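Minutes — Hirari guest house, furnishing and supplies meeting
Jun 11, 2021
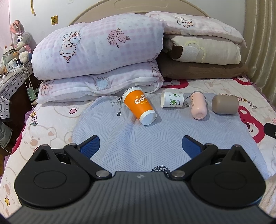 Bedroom: arched headboard, folded plush bedding in lavender and white.

**1. Previous minutes**
Accepted with one correction. The linen contract runs to November and renews only on written request.

**2. Linen**
Stock stands at 62 sheet sets. Jikmont quoted 1,880 for replacement sets and delivery, against a budget line of 2,000. The quote excludes pillow protectors. Agreed to accept the quote and to hold the balance for protectors, to be priced separately.

Thick blankets are to be washed on the long cycle and dried flat. Two per machine load is too many — the drum does not turn freely and the rinse is incomplete. Laundry sheet to be amended.

**3. Kitchen**
Oven door seal is worn on the hinge side. Virág will supply a new seal and fit it on the next service visit. Until then the lower shelf is not to be used for baking. The extractor filter is overdue for cleaning; added to the monthly list.

**4. Heating**
Radiator valves on the upper floor stick when left closed over the summer. They will be opened and closed once a month. Boiler service moved forward to November at the contractor's request. No change in cost.

**5. Check-in times**
A proposal to move check-in forward by an hour was discussed. Cleaning takes nearly 2 hours per floor after a full departure, and the present gap leaves little margin. Proposal deferred.

**6. Actions**
- Confirm the Jikmont order in writing
- Obtain price for pillow protectors
- Amend laundry sheet
- Book seal fitting with Virág

Next meeting: date to be circulated.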